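Small Things from the Harries Street Sale

Gallery by Mared Gwynne

The spring toy and household sale at the Harries Street hall ran on a Saturday in March, from 9 in the morning until the tables were cleared. Most of what came in was ordinary: puzzles, board books, bath toys, pet toys, bags of plastic animals. I sorted the small items this year and kept notes on them for the Jorville neighborhood page.

Small items are sold by the tray. Each tray holds a mix, and buyers can take one piece or the whole lot. We started doing it this way after the 2000 sale, when everything went into one deep bin and the good pieces stayed at the bottom. Trays are easier to look through, and children can see what they want without digging.

Prices were the same as last year. Single pieces were 50 cents, and a full tray was $14. Soft toys were washed at home by the families who gave them. Anything with a loose button or an open seam went in the mending bag, which Pluker Fabrics takes every spring.
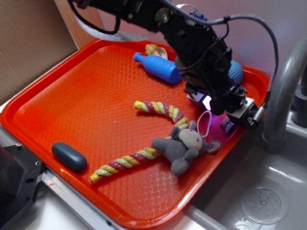 Mixed tray, red-orange: blue toy bottle, ribbed seashell, light blue knobbly ball, braided rope toy in yellow, pale green and dark pink, small gray plush with a pink nose.

The rope toys were asked about more than anything else on the small-items table. Dog owners bought most of them. A few went to people with parrots, who wanted the strands to take apart and hang up. The braided kind holds up better than the single knotted kind, in my experience, but it takes longer to dry after a wash.

Seashells came in from one family on Warkora Road who were clearing a bathroom shelf. I spread them across several trays so they would not all go to the first person in line. The fan-shaped ones sold first. The broken ones were given to the garden club for their pots.

We took in 18 trays and had two left over at closing. What was in them went back into storage for the fall sale. If you have small toys to give before then, please put them in a clear bag with the top tied and leave them at the side door of the hall. Puzzles should be in a separate bag with the piece count written on the outside.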